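Finding Slow Leaks in a Residential Swimming Pool Without Excavation

Final project report, Building Services Technology
Prepared by the Gotska group

Summary

This report describes a term project on the location of slow water leaks in a residential swimming pool. The pool belongs to a private residence in Verthorpe and had been losing water for one season before the project began. The group compared three methods that do not require digging or cutting: the bucket test, a pressure test of the buried pipes, and a dye test at the fittings. The pressure test and the dye test together identified a failed seal at the skimmer throat. No fault was found in the buried return line, which had been the owners' first suspicion.

Background

All outdoor pools lose water to evaporation, splashing and filter cleaning. A slow leak is difficult to separate from these ordinary losses, and many owners refill the pool for months before seeking advice. The cost of the water is often the smaller concern. Water escaping under a deck can wash away the soil that supports it, and fresh water added each week dilutes the treatment chemicals.

The common approach in older handbooks is to lift the deck along the line of the pipe until wet soil is found. The owners had received one quotation of this type from a contractor. The course guidelines required the group to reach a finding without disturbing the deck, the liner or the planting.

Site and Interviews

The pool is a vinyl-lined rectangle with one skimmer, two return fittings and a main drain. The pump and filter stand on a concrete pad behind the garage. The suction line from the skimmer and the return line both pass beneath a paved deck. The buried run of the return line is 70 feet long. No drawing of the original installation had been kept, so the route of the pipes was estimated from the position of the fittings and from a repaired strip in the paving.

An interview with the owners was held indoors before the first site test. The questions covered refill habits, the age of the liner, past repairs and the times of day at which the level seemed to fall.

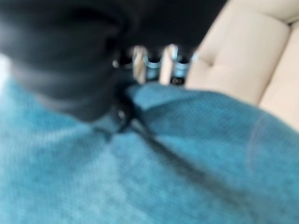
The owners replied that the level fell whether the pump was running or not, and that it seemed to slow down once the water was just below the skimmer opening. They had not mentioned this to the contractor. The group considered it the most useful statement in the interview, as a leak that slows at a certain height often lies close to that height.

The second part of the interview dealt with water bills and the dates of earlier liner work. The owners had kept their bills, and these showed a steady rise in use from May onward. The liner had been replaced once. The skimmer faceplate was removed and refitted at that time, and the owners could not say whether new gaskets had been supplied.

Methods

Bucket test. A bucket was filled with pool water and placed on the second step so that the water inside and outside stood at the same height. Both levels were marked with tape. The marks were read after one full day with the pump off and again after one full day with the pump on. Evaporation affects the bucket and the pool in nearly the same way, so any additional fall in the pool may be treated as leakage.

Pressure test. Each line was isolated with expansion plugs and filled with water. Pressure was raised with a hand pump fitted with a Trostero gauge, held for 25 minutes and recorded at the start and end. The main drain line was tested last. A line that holds its pressure over this time may be set aside, although a very small leak in a joint can escape notice.

Dye test. With the pump off and the surface still, a small amount of dye was released from a syringe close to each fitting, along the steps and at the light housing. Dye drawn toward a gap shows as a thin moving thread. The test depends on still water and patience, and two early attempts were abandoned due to wind.

The group met in the evenings to compare readings and agree on the order of the remaining tests. It was decided at the second meeting that the skimmer should be tested with dye before any further work on the return line.

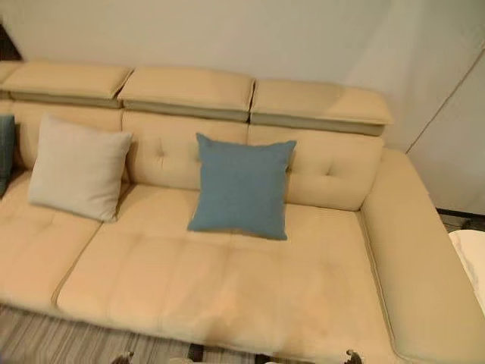 Figure 2. Sectional sofa with adjustable headrests.

Results

The bucket test showed a clear difference between the pool and the bucket on both days. The loss attributed to leakage came to 600 gallons over the test week, as calculated from the surface area and the fall in level. The loss with the pump on was only slightly greater than the loss with the pump off. This pointed away from the return line, where a leak would normally worsen under pump pressure.

All three lines held pressure for the full period. The skimmer line showed a small drop in the first trial. The plug was reseated and the trial repeated, and no drop was seen the second time. The first reading has been kept in the record and is marked as unreliable.

The dye test gave the clearest result. At both return fittings, at the main drain and at the light housing, the dye spread slowly and remained where it was released. At the lower left corner of the skimmer throat it was drawn inward at once, and the result was the same on each of 3 releases. The gasket behind the faceplate was later found to be hardened and split at that corner.

Repair and Follow-Up

The repair was carried out by the owners' usual service firm, Engebretsen, and did not form part of the assessed work. The faceplate was removed, the old gasket was scraped away and a new pair of gaskets was fitted with fresh screws. A second bucket test was completed in August. Over one day, the pool and bucket marks fell by the same amount – as far as the tape allowed the reading to be made.

The group also asked the owners to keep a simple level record for the rest of the season. A paper form was provided for this purpose, with columns for the time, the level at the skimmer, rainfall and whether the pump was running. 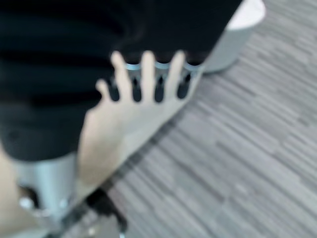 Limitations

The work covered a single pool with a single leak. A pool with two or more faults would need a longer series of tests, and the order used in this project might not be suitable. The bucket test relies on marks read by eye, and a float gauge would have given finer readings. The bucket also stood in shade for part of the afternoon, which may have reduced evaporation from it compared with the open surface.

Listening equipment was not available to the group. Professional firms commonly use it to locate leaks in buried pipe, and a comparison with the pressure test would have been of value.

Recommendations

Owners who suspect a slow leak should carry out a bucket test with the pump off and then with the pump on before asking for quotations. The results should be written down and given to the contractor.

The height at which the water stops falling, or begins to fall more slowly, should be noted. Fittings at that height should be examined first.

Gaskets should be replaced whenever a faceplate is removed – including during liner work – and the replacement should be listed on the invoice.

The deck should not be lifted until the buried lines have been pressure tested. The readings taken for this project, including the two abandoned dye tests, are held with the department and may be consulted by later groups.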